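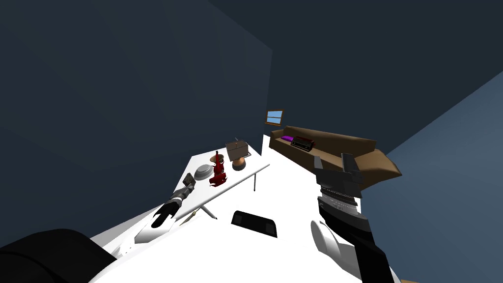
Compte rendu de la réunion Dilura, juin, 14 h

Présents : Raluca Neagu, Aurel Costache, Luminița Mocanu et moi (Sânziana Stanciu, au clavier comme d'habitude). Dorin Nistor nous a rejoints à 14 h 20.

Démos en simulation. On en est à 172 épisodes validés pour la pièce avec le canapé, et franchement je suis contente ! Aurel en a rejeté 30, surtout des reprises où le téléopérateur hésite trop longtemps avant de fermer la pince. Luminița voudrait les garder à part pour entraîner la détection d'échec. On a discuté un bon moment et finalement oui, on les garde, mais dans un dossier séparé (Aurel, pas dans le tien, s'il te plaît).

Consignes. Le bol gris et l'objet rouge à long col posés sur la table blanche reviennent dans presque toutes nos phrases, alors que la lampe en bois et le coussin violet du canapé n'y sont quasiment jamais. Raluca réécrit la liste. J'ai demandé qu'on choisisse un seul mot pour l'objet rouge : « bouilloire » chez les uns, « bouteille » chez les autres, le modèle va s'y perdre et moi aussi. Va pour « bouilloire ».

Positions de départ. Dorin trouve qu'on varie trop peu. Il prépare 50 dispositions nouvelles avec le script Zoko, y compris des objets au sol. On essaiera d'abord avec 2 opérateurs.

Geltmont attend toujours notre format d'export, je les relance demain matin.

À faire
- Raluca : nouvelles consignes
- Dorin : dispositions
- Aurel : tri des rejets
- Moi : Geltmont

Fin à 15 h 10.

3 commentaires · 2 partages

À lire aussi
Dilura : compte rendu de mai
Nommer les objets dans les consignes
Kulkarni : notes sur la téléopération

Contact : Sânziana Stanciu | © équipe Dilura | Haut de page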